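Brollitz gripper trials

The Brollitz gripper trials are a bench comparison of end effectors for small household objects, run by Bayu Wijaya and Anjani Gunawan at the Sodden workshop. Started in September. Same arm throughout, only the gripper and the controller settings change.

Background

Earlier Sodden work used blocks and cups. Easy shapes, and most grippers scored much the same. Gunawan wanted something with a moving part, so lidded containers were added to the object set. Puspita Pangaribuan wrote the scoring sheet.

Grippers compared

Grumano: parallel jaw, wide pads. Strong hold on the body of a container, poor on thin edges.
Semple: narrow fingers, lighter, slower to close. Better at getting under a lid, tends to slip on smoth plastic.

Both were run with 2 controller settings, stiff and soft. Total of 146 logged attempts, not counting restarts.

Lid task

Arm starts above a bare white tabletop, gripper open. Target is a small cream plastic container with a flat lid, set down partly open. A black tab near the top edge of the lid is the contact point in the script. Operator sets the container by hand, no fixture, so the start position varies a bit between attempts. Scored on contact, lid movement, and whether the container gets dragged along. Three tries per placement, then it gets moved. 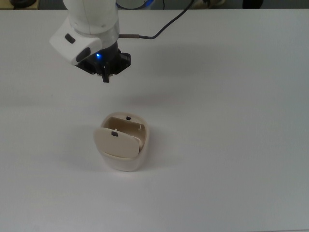

Results

Semple ahead on lids, Grumano ahead on lifting the whole container. Soft setting helped both, most of all on first contact. Stiff setting pushed the container across the table more often then it opened anything. Cable routing also mattered, a tight cable pulled at the wrist on long reaches and those runs were thrown out.

Criticism

Syahrul Teoh objected that one container is not much of a test, and that pale plastic on a white table is hard on the depth camera. A repeat on a dark mat was proposed. Not run as of 2 April 2024.

See also

Sodden object set
Grumano jaw pads
Compliance control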